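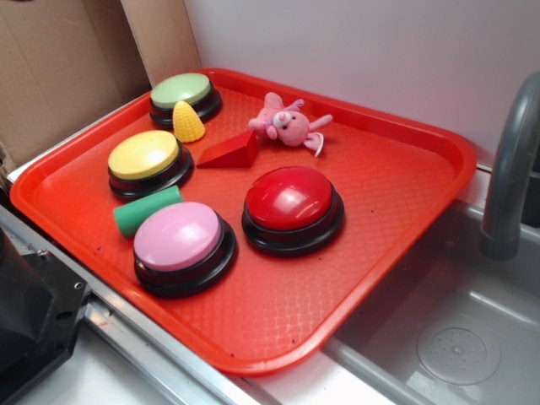 The Etbridge budget closed at five, and at twenty past three Elsie Fairweather still had one line without a number.

The line read "Arm, second, incl. gripper and mount." Two suppliers had quoted. Jandgate was cheaper and wanted 19 weeks. Bošković could ship in April but charged separately for the controller cable, the pendant and the training day, and the training day was mandatory.

"What did we spend on spare fingers this year?" she asked.

Flynn Dunstan scrolled. "Two sets. One worn, one Yaroslav."

"I was within the load limit," said Yaroslav Kravchuk from the bench. He was setting out the tray for the next run – buzzers first, then the corn, then the pink plush – and did not turn his head.

Elsie entered two sets and added a third under contingency. She then opened the utilization sheet. The first arm had been busy 70 percent of working hours. The purchasing rules asked for more than that before a second unit could be approved.

"It excludes resets," Flynn said. "Every time he lays out the tray, the log counts the arm as idle."

"Can the arm be used during a reset?"

"No."

"Then it is occupied."

She wrote that in the notes column, in one sentence, and recalculated. The new figure cleared the threshold with little to spare. Antonina Symonenko would query it, and Antonina would be right to. Elsie attached the raw log so that the query would be short.

She chose Bošković. She put the cable, the pendant and the training day on separate lines, where they looked worse, and saved the file.

"Who goes on the training day?" Flynn asked.

Yaroslav put down the red wedge.

"It's mandatory," Elsie said, and typed his name.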